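Comparing two needle drivers on the Seol arm: first notes from the bench

We are in the middle of the gripper trial for the suturing station, and many of you asked for news before the full report is ready.

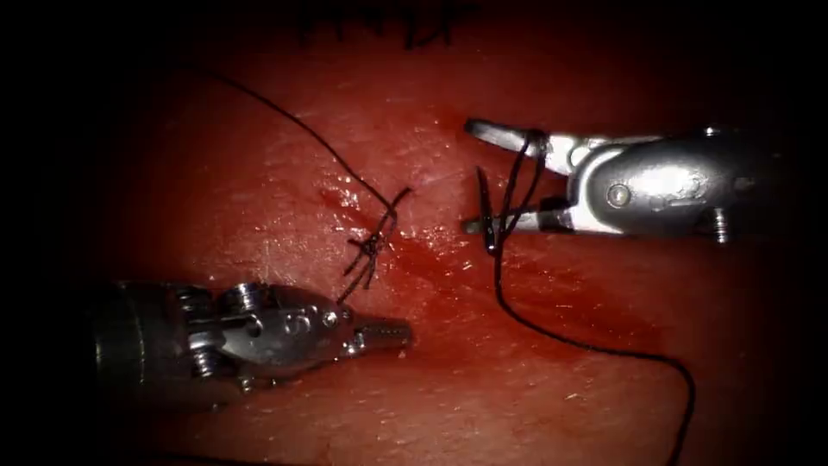
Milagros Cantero wrote to us that a comparison of jaws is of little use if the controller is not kept the same, and she would like to see the settings printed next to every result. We agree with her. In this first round everything was run on the same Vumine controller, with the same motion scaling and the same grip force limit, and only the instruments were changed. The settings will go in the table of the report, one line for each run.

The two instruments in the trial are the Brumance driver, with long and slender serrated jaws, and the Undach driver, with shorter jaws and a stiffer wrist. Each one was tried on the left arm and on the right arm, so that we do not confuse the instrument with the side it works on. Seo-ah Son did all the tying from the console. She had 30 knots to complete with each combination, and there were 4 combinations, so please understand that it took most of February.

The task is an instrument tie with black thread. One instrument holds still near the knot, the other carries the loops around its jaws and then must catch the tail. For a human hand this is simple after some practice. For us the difficult moment is always the same one: the loops are already on the jaws, the jaws must be open to take the tail, and if they open too wide the loops slide off over the tip. We had expected the grip surface to be the most important point. After watching the recordings, we now think that the opening angle matters more.

With the Brumance driver, Seo-ah lost fewer loops. She says the jaws open slowly at the beginning of the movement, and this gives her time to correct. Picking up the short tail was also easier with it. On the other side, the wrist has a little play when it is turned far, and you feel it as a small delay before the tip follows. On the right arm this was more noticeable than on the left, and we do not know yet why. We will exchange the drive cables before the next round and look at it again.

The Undach driver is more exact in the wrist, and placing the needle with it was very comfortable. Its weak point is the thread. When a strand came into the wrist joint between the pins, it stayed there, and we had to stop and free it by hand. That happened four times in the whole trial, always with a long tail. Cutting the tail shorter helped, but then there is less thread to reach for.

A word about the camera, as two readers asked for it. We kept the view close and the light in the centre. The colour of the tissue and the black thread separate well in the middle, but towards the corners it becomes dark and a thin strand is easily lost there. The automatic thread tracking had the same trouble as the operator. Also the wet surface gives small bright points, and the tracker sometimes took one of them for the metal of a jaw. For the next round we want to test a wider light with lower power - the lens stays as it is.

What we would like to hear from you: if you have used either driver with another controller, please send us your limits for the opening angle and tell us which thread size you work with. Handwritten notes are fine, and also results that were not good. Seo-ah will collect them until the second round starts, and she is happy to share the recordings with any group that wants to count the lost loops for itself.

The second round uses the same task and the same controller, with the opening angle limited in software for both instruments.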